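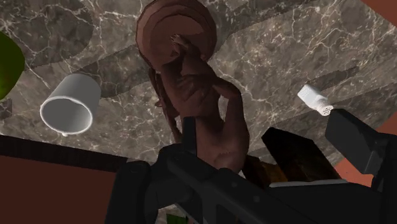 A reader in Rendau wrote in to ask why her marble still shows dull rings after she wipes it with vinegar every night. Vinegar is the cause. Acid etches marble, and no amount of wiping takes an etch out.

## Daily care for marble

- Wipe with warm water and a drop of dish soap, then dry with a soft towel.
- Blot wine, coffee or lemon juice right away — don't rub.
- Sugar glaze: lay a warm wet cloth on it for 14 minutes, then lift with a plastic scraper.

## Oil stains

Mix baking soda and water to a thick paste. Spread it over the spot, cover with plastic wrap and leave it overnight. Old stains may need a second round.

## Sealing

Drip water on the stone and wait 20 minutes. A dark spot means it needs sealer. Sunday night works well, after the dishes are done.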